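Lemon Poppy Seed Bundt for a Very Opinionated Birthday Girl

So I have now made this bundt cake four times in one summer, and I think I'm finally ready to write it down! My friend Ánh Đào asked for "something lemony, no frosting, nothing in layers" for her birthday, and I said yes before remembering that my track record with bundt pans is pretty awful. I own exactly one, a secondhand Daletti with deep swirly grooves, and the first two cakes I ever baked in it came out in chunks. (We ate them with ice cream out of bowls. They were delicious chunks.)

I wanted a crumb that was tight enough to slice cleanly but still soft the next day, and enough lemon that you didn't have to go looking for it. Most of the recipes I tried were sweet first and lemony second. The one I ended up with started as my aunt's plain yogurt cake and has been fiddled with so much she probably wouldn't claim it anymore.

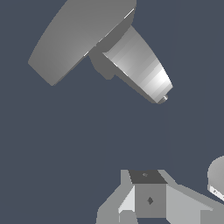
Gray cap, tapered stem, dark blue behind.

Let's talk about the zest first. You want three big lemons, and you want to zest them straight into the sugar and then rub it all together with your fingers until it feels like damp sand and your whole kitchen smells amazing. Please don't skip this! I tried it once with the zest just stirred into the batter at the end and it was a much sleepier cake. Then juice the same lemons. You'll use half the juice in the cake and keep the other half for the syrup.

What you need:

3 cups all-purpose flour
2 teaspoons baking powder
Half a teaspoon baking soda
Half a teaspoon salt
3 tablespoons poppy seeds
2 cups sugar
Zest and juice of 3 large lemons
1 cup soft unsalted butter
4 eggs
1 cup plain whole milk yogurt
1 teaspoon vanilla

For the syrup: the leftover lemon juice and a third of a cup of sugar.

Heat the oven to 350. Whisk the dry things together in one bowl, poppy seeds included. In the big bowl, beat the butter with your lemony sugar for a good five minutes. It should go pale and fluffy and you should get bored. Eggs next, one at a time, and if it looks a bit curdled after the last one, carry on, it comes back. Add the vanilla and half the lemon juice to the yogurt, then alternate: some flour, some yogurt, some flour, some yogurt, last of the flour. Stop mixing the second you can't see dry streaks. 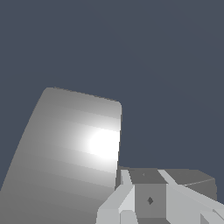

Now for the pan, my old enemy. Melt two tablespoons of butter, stir in two tablespoons of flour, and paint that paste into every single groove with a pastry brush, all the way up the center tube. Do it right before the batter goes in, so it doesn't slide down and puddle at the bottom. I used to go for the spray kind and I will never go back. A loaf pan is much more forgiving, by the way, and if you want to go that route the batter makes two. You won't get any swirls, of course, but there's something nice about a plain big block with rounded corners like the light gray one up there, and the syrup soaks in very evenly when there are no ridges for it to run down. Line the loaf pans with parchment and leave some hanging over the sides for handles.

The bundt takes 55 minutes in my oven. Start poking it at 50. The loaves are quicker, so check at 40 and tent them with foil if the tops are getting too brown.

Then comes the waiting. Thu Đàm, who taught me pretty much everything I know about cakes that stick, swears by 14 minutes in the pan. Not ten, not twenty! I rolled my eyes at her but I set the timer for 14 and that cake dropped out in one piece, with every swirl where it should be, and I may have screamed. While you wait, warm the sugar and lemon juice in a little pot until it goes clear. Turn the cake out onto a rack with a tray under it, poke holes all over with a skewer, and brush on the syrup while everything is still warm. Keep going until it's all used up, even when it seems like too much. 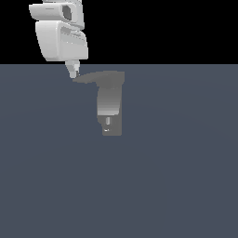 White robot arm over a dark slate floor.

A few notes from cakes one through three. Greek yogurt makes it heavy, so thin it with a splash of milk if that's all you have. Bottled lemon juice is fine in the syrup in an emergency but not in the cake. Taste your poppy seeds before you start! Mine had been in the cupboard since goodness knows when and tasted like old pencils, and that was the end of cake number two.

It keeps on the counter, wrapped, for three days. Day two is the best one. I've frozen slices too, with a bit of parchment between each, and they thaw in time for lunch if you take them out at breakfast.

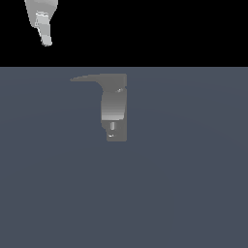

Last updated: 25 June 2023

I came back in to add the orange version, which a couple of you asked about. Swap in two large oranges for the zest, but keep the juice of one lemon in the syrup or it gets too sweet. Leave the poppy seeds in, they're great with orange. I also tried it with a handful of chopped pistachios on top and they mostly fell off on the way to the table, so I'd put them inside next time.

Ánh Đào got her cake, by the way, with 13 candles because that's how many were left in the box. She had two slices and took the end of it home under foil. She has already put in her order for next year and it's coconut, so if anyone has a coconut bundt they love, please send it my way. I've got plenty of time to mess it up first!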